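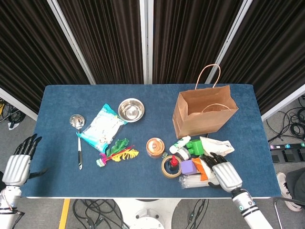 Shared Pantry Shelves: Frequently Asked Questions
Last revised September 2025

General

What is the Flatumel shelf scheme?
Flatumel is the shared storage program for tenants of the Lumanlan building. Each unit is allocated shelf space in the ground-floor pantry for dry goods and small kitchenware. Refrigerated storage is covered by a separate agreement.

Who is eligible?
Any tenant named on a current lease. Subtenants may use the allocation of the unit they occupy, but they cannot hold one in their own name.

How much space does a unit receive?
One shelf bay and one hook rail. Units with more than 2 leaseholders may apply for a second bay. Applications go to Seo-ah Yeon at the Lumanlan office and are handled in the order received.

Is there a fee?
No. A refundable key deposit applies and is returned when the key is handed in.

Storage

What can be stored?
Sealed dry goods, tinned food, bowls, ladles, pans and similar utensils. Packaged snacks are accepted if unopened. Opened packets must go into a rigid container with a fitted lid.

What can't be stored?
Fresh produce, meat, dairy, alcohol, cleaning chemicals, aerosols and fuel canisters. Knives are accepted in a blade guard only.

Are paper bags allowed on the shelves?
For carrying, yes. For storage, no. Paper absorbs moisture at floor level and gives pantry moths somewhere to shelter. Unpack at the bench and take the bag home, or flatten it and leave it in the recycling bin beside the door.

How should items be labelled?
Unit number and date of storage, on the side facing out. Label stock is kept in the drawer under the bench. Labels must not cover the best-before date.

What is the weight limit?
Bays are the Risar wall-mounted type. The posted limit is on the left upright of each bay and applies to the whole bay, including containers. Heavy items go on the bottom shelf – this applies to cast iron in particular.

Access

When is the pantry open?
At all hours, by key. The door must be locked on leaving.

What is the code for the inner door?
The code is 3929 until the October changeover. The new code will be sent by letter to each unit and will not be given out by telephone.

I have lost my key. What now?
Report it to Said Hegazy at the front office. A replacement is cut once the deposit has been paid again. If the original turns up later, return it and the second deposit is refunded.

Inspection and disputes

How often are shelves inspected?
Monthly. Goods past their best-before date are tagged and, if still there at the next inspection, removed. Unlabelled goods are moved to the holding shelf.

Something of mine is missing. Who do I contact?
Check the holding shelf first, then write to Asnakech Tufa with the unit number and a description of the item. Flatumel does not insure stored goods. Tenants' contents policies vary – ask your insurer whether common areas are covered.

Can I lend my bay to another unit?
Yes, in writing and for a fixed period. The unit named on the allocation remains responsible for its condition.

How do I give up a bay?
Empty it, wipe it down with a neutral cleaner and return the key to the front office during business hours.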